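My credit union got me to freeze my credit (finally!)

4/12/22

I have been meaning to write this one up for ages, and last night I finally sat down with a pot of tea and all three of my confirmation letters and thought, right, do it now while it's fresh. So: I froze my credit. All of it, everywhere! And I am so pleased about it that my sister has asked me to stop bringing it up at dinner.

Some background. I've banked with Zandside for 9 years, ever since I moved out to Varnside, and they run a little evening talk every so often in the room behind the branch. I usually skip them. This one was on protecting your identity, and it was given by Yusri Wijaya, who used to work the fraud desk and now trains the branch staff. He was wonderful. He brought a shoebox full of junk mail that he'd saved up over one winter, and he went through it piece by piece showing us how much a stranger could learn from it. Preapproved card offers, a statement with most of an account number on it, a dentist's reminder with a birth date printed right under the name. I went home and bought a shredder.

But the freeze was the part that really got me. I'd always assumed it was something you did after you'd been robbed, with a police report and a lot of phone calls. Wrong! Anybody can do it, it's free, and you can do it on a perfectly boring evening when nothing has happened to you at all. You place one with each of the three big credit bureaus, and after that a new lender generally can't pull your report until you lift it. So if somebody tries to open a card in your name, the application will usually hit a wall.

It took me 39 minutes from start to finish, and a good chunk of that was me hunting for my old address in Ekmont (one of the bureaus wanted to quiz me on where I'd lived, and I had the house number backwards). The other two were quicker. Each one has you make an account with its own password, and please, please write those down somewhere safe or put them in a password manager. I use one called Joo that my nephew set up for me and I've grown very fond of it.

A few things I didn't know before:

Freezing doesn't touch the cards you already have. I bought groceries the next morning with no trouble at all.

It doesn't hurt your score either. I asked Yusri that one twice.

A "lock" is a different product from a "freeze," even though the websites put them side by side and the lock button tends to be bigger and brighter. Some locks come with a monthly fee. The freeze is the free one, so keep scrolling until you find that word.

You can freeze a child's credit too. A woman in the row ahead of me had learned this the hard way with her son, and I think half the room wrote it down at the same moment.

And if you do need a loan, you lift the freeze for a few days and it goes back on when the time runs out. I tried it in advance just to see, because I'm like that - I picked a short window, and got an email when it opened and another when it closed. Very satisfying.
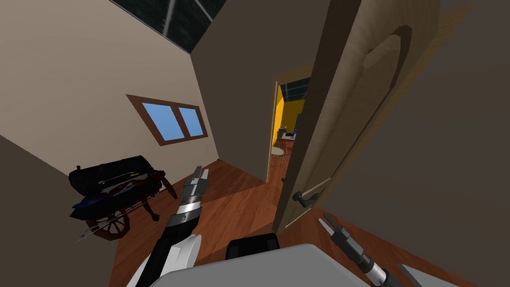
The other habit I've picked up is reading my statements properly. I used to look at the balance and close the page. Now I sit down on the first of the month and go down every line, and I've set an alert so I get a text for any charge over $30. Mostly it tells me that I've bought gas, but I like knowing! In June I found a streaming subscription I'd forgotten all about, which wasn't fraud, just me being me, and canceling it felt almost as good.

I also have a new rule for phone calls. If someone rings and says they're from the bank, I say thank you, hang up, and call the number on the back of my card. Yusri says a real employee will never mind. I've done it once so far and it was a real employee, and she was lovely about it.

Next on my list is a PIN from the IRS so that no one else can file a tax return as me. I've read the page through and it looks simple enough, though I'll want my glasses and a quiet afternoon. If you've already got yours, leave me a comment and tell me how long it took you!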